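Reference > Building and Interiors > Bathroom Fixtures > Undermount sink

Undermount sink

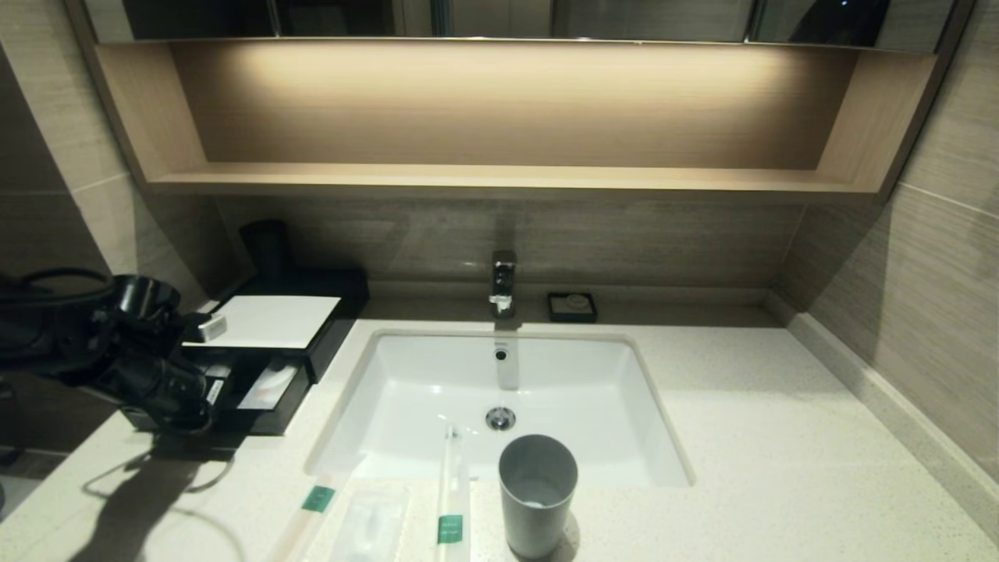 An undermount sink is a basin fixed to the underside of a countertop, so that the counter material forms the rim. It is common in bathroom vanities with stone or other solid tops, where the cut edge of the opening can be polished and left exposed. Water on the counter can be wiped straight into the bowl. As the basin has no deck of its own, the faucet is mounted on the counter or the wall; a single-lever faucet set on the counter behind a rectangular bowl is one usual arrangement, with a soap dish to one side and the space in front left for a cup or toothbrushes.

Installation

The basin is bonded with silicone sealant and held by clips or a support frame. Stone tops are normally cut in the shop from a template of the bowl. The opening may be flush with the bowl wall, set back from it (positive reveal), or slightly overhanging (negative reveal). A typical rectangular bathroom bowl is 17 inches wide or more. Many have an overflow hole near the top of one wall.

Care

Dirt collects at the joint between stone and basin, which should be cleaned with a soft brush and mild soap. Failed sealant has to be cut out and replaced.

See also: Drop-in sink; Pop-up drain; Vessel sink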